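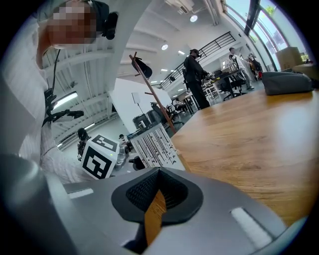
How often do the gripper pads want looking at? Start of every shift, and again any time one has been dropped.

Right – slide 2. Looking after the hand-held pair. Keep this bit short, overran last time at Kidville.

Pads first. Black rubber, textured inside. Wipe with a damp cloth, no solvent, Halonen were firm on that. Look down the gap between the jaws – edges should meet evenly all the way along. If one side touches first, back off the 2 screws on that finger, squeeze shut, retighten. Don't force it.

Cubes next. Most of our bad recordings were a grubby cube. Thumbprints on the black squares, tape residue, a corner knocked. Hold by the edges when your fitting it. Green light on before you start. No light – reseat the plug, then swap the cable, then ask.

(pause here, let them find the handout)

Closing check. Something small and light on the table, close slowly, hold, let go. Both hands, left then right. Same speed each time. The fingers should come back to full open by themselves.

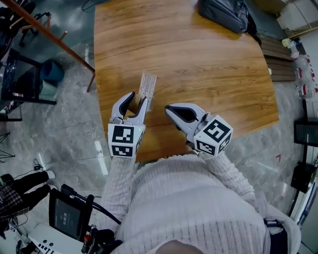
Plorov wrote in to say they do the closing check with the arm straps already on, becuase the cubes sit differently once there's a forearm behind them. Fair point, we've changed our sheet. Strap up first, then check.

Slide 4 – the log. Unit 3798, the sticky one. Stiff on opening since July. New spring, no change. New pads, no change. Grit in the pivot. Cleaned it out, dry brush only, fine now. Moral – pivot before parts. Say that twice.

Spares: pads and one cable in the lid of the case. Pomow order takes ages so put it in early.

Questions, then hand round the old pads.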